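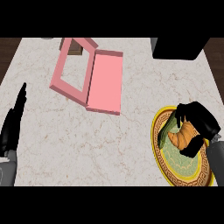 5. The Croissant Problem

The lunch-packing task was supposed to be the easy one. Of the tasks in the Aletti suite it was the one we expected to drop from the final report, on the grounds that a policy that could not do it was not worth discussing and a policy that could would tell us little. We ended up spending more time on it than on the rest of the suite together, and we are still not sure that we understand it. This section sets out what the scoring said, what the replays said, and why we no longer quote the first number.

Figure 5. Lunch-packing task, simulated. The right gripper has closed on the croissant while it is still on the plate; the left arm is empty and the box stands open. This is the stage at which the grasp check is evaluated.

5.1 What was claimed

Skimanitz, the policy under test, was run for 30 episodes with the default scoring. The layout was the one shown in Figure 5, with small changes in the position of the plate and the box between episodes. Both foods must end up in the tray half of the box. Either arm may be used. There is a time limit but it was never the thing that ended an episode, so we leave it out of what follows.

The default scorer passed 24 of the episodes. That number went into our internal summary dated 25 May 2022 and from there into two slide decks, where it lost its footnote. The footnote had said that the score was automatic and had not been checked by eye. We mention this because both of us have since heard the number repeated as if it were a measurement of packing. It was a measurement of what the scorer was willing to accept.

5.2 What the replays showed

Hapeta went through the passed episodes one at a time, at reduced speed, with the contact points drawn in. Hua then went through the same set without seeing her notes. We agreed on all but one, which we settled by watching it together. Of the passed episodes, 8 should not have been passed. A third of the claimed successes, in other words, were not successes under any reading of the task that we would be prepared to defend to somebody who wanted lunch.

In most of these the croissant was the cause. The fingers close from above, as in Figure 5, and the mesh of the croissant is curved and ridged. The collision shape is not. It is a coarse hull that fills in the inside of the curve, which means the fingers can be in firm contact with a part of the croissant that does not exist. The simulator reports two opposed contacts and a steady force. The scorer reads this as a grasp. When the arm lifts, the croissant either comes along at an angle that no pastry would hold or slides down one finger and swings. In both cases it has been "grasped" for long enough to satisfy the check, and the check is never repeated.

The second half of the fault is at the box. The scorer decides that an item is packed if the center of the item falls inside a volume attached to the box. We had assumed, without looking, that this volume belonged to the tray. It belongs to the box as a whole and covers both halves when the box is open. The lid half is a raised rim around an opening, with the tabletop visible through it. A croissant dropped into the lid is therefore lying on the table with a frame around it. The scorer calls this packed.

Either mistake alone might have been caught. Together they hide each other. A bad grasp tends to swing the croissant wide of the tray, and the place it swings to is often the lid, where the second mistake forgives the first. We do not think Skimanitz learned to exploit this on purpose, in whatever sense a policy does things on purpose. The training demonstrations came from people steering the arms, and they put the food in the tray. But the scorer was also used to filter training episodes in the later rounds, and there we cannot rule out that the lid was being rewarded.

5.3 The two that were different

There were 2 episodes among the false passes in which the croissant was handled well and the trouble lay elsewhere. In these the left arm, which had nothing to carry, moved across the table while the right arm was placing the food, met the raised rim of the lid, and pushed the box. The food was in the tray by then and stayed in it. The scorer was satisfied. The box had been driven toward the edge of the table with considerable force, and in the contact log the left gripper spent much of the push partly inside the rim.

Our first draft listed these as successes with a note. We have moved them. An arm that shoves the workpiece while it has no job to do is a fault that any operator would stop the cell for, and a task definition that has no opinion about it is a poor guide to whether the policy should be let near a real table. The reply we got when we raised this with the maintainers was that the arms have a force limit on hardware and would have stopped. Perhaps. We would like to see that tested before it is relied on, and by someone other than the people who wrote the limit.

It is also worth asking why the idle arm moved at all. Skimanitz outputs commands for both arms at every step, whether or not one of them is needed. In the replays the left arm drifts during nearly every episode. Usually it drifts over bare table and does no harm. We had seen this from the beginning and had put it down to noise, which was lazy of us.

5.4 Does the fault carry over to hardware?

The argument usually made for simulated scoring is that its errors wash out. Some episodes are passed that should fail, some are failed that should pass, and the ranking of policies comes out about right. We looked for the second kind of error in the failed episodes and did not find any. The errors here run one way. A policy that grasps sloppily gains more from the hull than a policy that grasps with care, so the ranking is exactly what we would expect to suffer.

The Stubbs group has the same task set up on a physical pair of arms, with toy food and a hinged box, and was kind enough to run Skimanitz on it in July. We are reluctant to report a success rate from that visit. The toy croissant was softer than anything in the simulator, the lighting was changed partway through, and the runs were stopped by hand whenever the person at the switch became nervous, which is a sound policy for a laboratory and a bad one for statistics. What can be said is that the wide swing appeared on hardware as well. There the croissant left the gripper altogether. The idle left arm also moved, and on one run it was stopped by hand before reaching the box.

We have been told that this shows the simulator to be a good predictor, since the same motion turned up in both places. We take the opposite view. The motion turned up in both places and the simulator gave it a pass.

Contents Previous Next Figures References Back to top

5.5 Changes made, and what they do not fix

We replaced the hull on the croissant with a set of smaller convex pieces that follow the curve. The grasp check now has to hold through the lift and until the fingers open. The packing volume is attached to the tray alone and stops at the height of its walls. Any contact between an arm and the box above a low threshold ends the episode as a failure, unless the arm is holding food at the time. This last exception is a compromise. Hua argued against it and may be right.

With these changes the false passes we had marked are all scored as failures when the old episodes are replayed. That is less impressive than it sounds, because the changes were written with those episodes open on the screen. A scorer tuned on the faults it is then praised for catching has been shown to do very little. We have not yet run a fresh set and reviewed it blind, and until somebody does, the corrected scorer should be treated with the same suspicion as the old one.

The cucumber gave no trouble in any of this. It is close to a cylinder, and a hull fits it well. We suspect that this is why the fault lasted as long as it did: the suite was developed on blocks, bottles and vegetables of that general shape, and the curved objects were added afterward by a different team using the same tool with the same settings. There are other curved objects in the suite. We have checked the handle of one mug, found the inside of it filled solid, and reported it.

There remains the question of what to do with results already published on Aletti. The Clultdale workshop asked entrants for automatic scores only and did not ask for episode recordings. Without recordings there is nothing to replay, and a corrected scorer cannot be applied to a number. Some entrants may still have their logs. We wrote to them and have had few answers. Our own recommendation is that lunch-packing scores obtained with the default scorer should not be compared with one another, ours included, and that a table which contains them should say which scorer was used and whether a person watched.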